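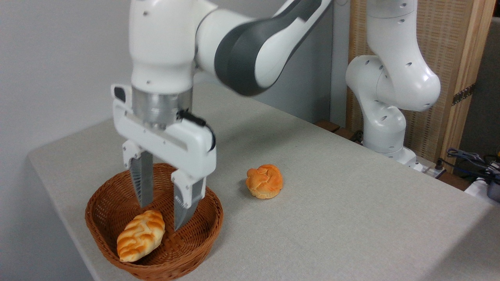 Progress report: recovery of small business loans, Ernorcombe and Sorkum branches
Prepared by Kadri Mockus, Loan Review Team
For Touran Akbari, Kairys Fund

Dear Touran,

This report covers the work of the team from the beginning of the review until the end of September. You asked me to write it in a form which can also be read by people who did not take part in our monthly calls, so I repeat some things that you already know.

Where we stand

The Kairys grant pays for the review of all small business loans at the Zodier savings bank which were late by three months or more when the review began. The list we received from the bank had 958 loans. By the end of September we had opened every file on this list, and we have made a recommendation for all of them except 119. Those files are open on our side but still incomplete, and I explain the reasons further down.

In the first plan I promised that the whole list would be finished by now. I did not keep this promise. The part of the delay which comes from the bank's archive I could not foresee, but the part which comes from my own planning I could have seen earlier. I counted the same time for each file, and a loan to a bakery with one owner does not take the same time as a loan to a building company with a guarantor abroad.

What the review does

For every loan we read the original agreement, the payment history and the letters between the bank and the borrower. Then we telephone the borrower, or visit when the telephone does not help. After this we recommend one of four ways: a new payment plan, a pause in payments for a fixed time, sale of the security, or write-off. The bank takes the decision. We have no right to change a loan ourselves, and borrowers often misunderstand this, so we now say it in the first minute of each call and also write it in the first letter.

Results at the Ernorcombe branch

Ernorcombe is the larger part of the work and it went better than I expected. Most of the borrowers there are shops, garages and small food producers. Many of them stopped paying in the same season, when the interest on their loans was changed and the monthly amount went up. They could still pay the old amount, and some of them continued to send it, but the bank's system counted each such payment as incomplete and added a fee. After several months the fees were a serious part of the debt.

We asked the branch to look at these cases together, as one group. The branch manager agreed, and the fees were taken off for the borrowers who had never stopped sending money. For these people a new payment plan was usually possible in one meeting. I consider this the most useful result of the period, and I would like to see the same rule written in the bank's own instructions before the grant ends. At present it is only an agreement by e-mail.

There were also less happy cases. A number of businesses had closed and the owner could not be found at any address. For these we recommend write-off where there is no security. The bank is slow to accept this, because a write-off must be shown in the accounts of the year in which it is decided. I understand the difficulty, but a loan which nobody will pay does not become better by waiting, and I have said this to the credit department in writing.

Results at the Sorkum branch

In Sorkum the loans are fewer and bigger. Nearly all the incomplete files are from this branch. The paper agreements were moved to an outside store when the branch changed its building, and the boxes were labelled by year of repayment and not by name of the borrower. To find one agreement we sometimes had to request many boxes, and the store delivers only on Friday. In the files that did arrive, the valuation of the property is often old, or it is missing completely.

For 16 of the Sorkum loans the missing valuation is the only thing which stops us. I have asked the bank to order new valuations and to pay for them, as it is said in our agreement. The bank replied that it would prefer the grant to pay. I did not accept this, and I would be grateful if you could support me in this matter, preferably with a short letter.

Two of the Sorkum borrowers have brought a complaint against the bank for the way in which the loans were sold to them. We stopped our work on these loans as soon as we heard about it and we will not start again until the complaint is decided. They are included in the number of incomplete files.

Staff and training

The team is complete again after the summer. The new reviewer started in Sorkum and needed less introduction than I had planned, as she had worked with company accounts before. All reviewers took part in the training on how to speak with people in debt. Several of them told me that the part about silence on the telephone was the most helpful. I would like to repeat this training in the winter and to invite the branch staff also. The bank has agreed in principle but has not given me names.

Money

Spending is a little below the budget. We spent less on travel than planned, as more borrowers than expected were ready to come to the branch. We spent more on the outside store, which takes a fee for every box. I ask for your permission to move the unused travel money to the line for document costs. The total of the grant would not change. The full table was sent separately to your finance colleague, and if something in it is not clear I can explain it by telephone.

Risks

The main risk is time. If the valuations are not ordered soon, the Sorkum files cannot be completed inside the grant period. A second risk is that the bank may sell a part of its late loans to an outside collector. I have heard this from branch staff only, and the head office has neither confirmed nor denied it. If it happens, the payment plans that we agreed with borrowers must be protected in the sale contract. I have asked the head office for a meeting on this subject and I am waiting for a date.

There is also the question of new plans which fail. A few borrowers have already missed a payment under the new plan. We call each of them in the same week, and in most cases the reason was a late customer or a wrong account number. It is too early to say how many plans will hold, and I prefer not to give you a percentage which I would have to correct in the next report.

Next steps

Until the next report we will finish the Ernorcombe files where the borrower has asked for a second conversation, and continue in Sorkum in the order in which the documents arrive. I will prepare a draft of the rule on incomplete payments for the bank's credit department and send you a copy at the same time. The borrower letter will be rewritten in simpler words, as several people told us that they were afraid to open the old one.

From your side I need the permission about the travel money and, if you agree, the letter about the valuations. I can be reached at the Ernorcombe office every morning until noon.

With kind regards,
Kadri Mockus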